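Teaching an Arm to Sort Shapes
Fondura project report, 16 June 2021

When we picked this project in April, we thought the learning part would be the hard bit. Collecting the examples took up most of our time, and we ended up loving it!

Our goal was 1,000 recorded tries at picking up a block and putting it in the matching hole of a shape-sorting board. We finished with 516. Of those we kept 480 for training and threw out the rest, mostly because the person steering had paused too long or bumped the board out of place (we got much better at this with practice).

Each try starts with the block somewhere new on the floor of the bin. One of us drives the arm, the other watches the wrist camera and writes down how it went. We swapped jobs often -- your hands get tired, and two people steer quite differently, so the examples have more variety in them.

The round shapes were easy from the start. The forked block was our favourite and also our worst. It has a slot up from the bottom and two prongs, so it has to be turned the right way before it goes anywhere near the board.

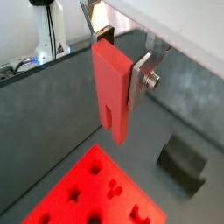

We learned to do the turning up high, with lots of room, and only then come down slowly. Once we both did it that way, our recordings of the forked block looked far more alike, and we'd expect the model to have an easier time copying them. Next term we want to add more starting spots close to the walls, where we have hardly any examples so far.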